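Veltico Project Report – Spring Term

Our group spent most of the term teaching a robot hand to put small parts down gently, and we want to write down how we got there while it is still fresh in our minds. We named the project Veltico after a long lunch and a very silly vote, and the name stuck. The control program went through 19 versions, and a few of those we would rather forget!

We logged 600 practice runs in April alone. Of these, 421 counted as good, meaning the part ended up standing and within a finger's width of the mark. Most of the bad ones came from lowering too fast – a habit we were slow to fix, I'm afraid.
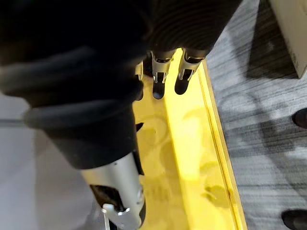
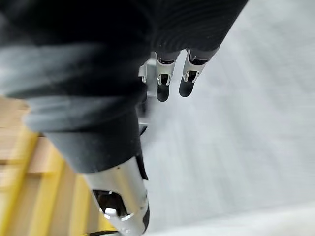
Lowering speed is what we would work on first if we had another term. Our program slows the whole arm down by the same amount wherever it goes, and that makes for some long, sleepy afternoons. We would love for it to move briskly over open floor and save its patience for places like the yellow tray, where the rounded black fingertips have a raised rim beside them to mind. The next group is very welcome to our notes and all 19 versions.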